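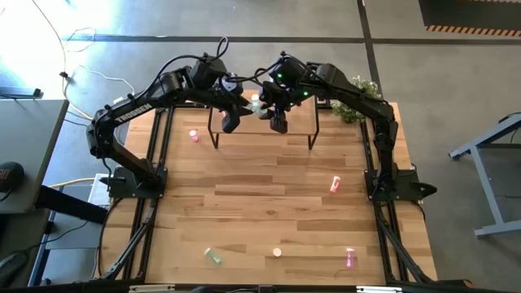 Pre-purchase inspection, Salgado coupe, seller's car, 1682 miles showing
Checked at the Temus storage building, August, car on a lift for the second half

Odometer against service stamps: OK. The only stamp is the 1000-mile service at Turkeck. No invoice to go with it. Ask for one.

Paint, all panels: QUERY. Seller says "never touched." The left rear fender has a different orange peel than the door next to it. Factories do sloppy work too, but I'd want a gauge on it.

Panel gaps: OK, apart from the hood, which sits high on the right.

Tires: FAIL. Date codes on the front pair don't match the rears. On a car with this mileage, somebody should explain that.

Brakes, discs and pads: OK. Light surface rust. The "carbon ceramic option" in the ad is not on this car. These are plain steel.

Underbody: QUERY. Scrape along the front splitter and fresh undercoating behind it. Fresh undercoating always makes me look twice.

Fluids: Oil clean. Coolant a little below the mark. Brake fluid darker than it should be.

Cold start: NOT DONE. Engine was already warm at 9 a.m. when I got there. Seller "moved it around." Repeat with a cold engine or don't bother.

Exhaust: OK, no leaks heard. Aftermarket tips, whatever the listing says.

Battery: 74 percent on the tester. Usable.

Electrics: Windows, lights, wipers OK. Passenger seat heater dead.

Build plate: Reads 200. The brochure from Erkham says limited to 200 cars, so this would be the last one. Nice story for the price. I'd like it in writing from the factory.

Road test: NOT DONE, no plates on the car.

Result: no pass until the cold start, road test and paint readings are in. Deposit stays in the bank.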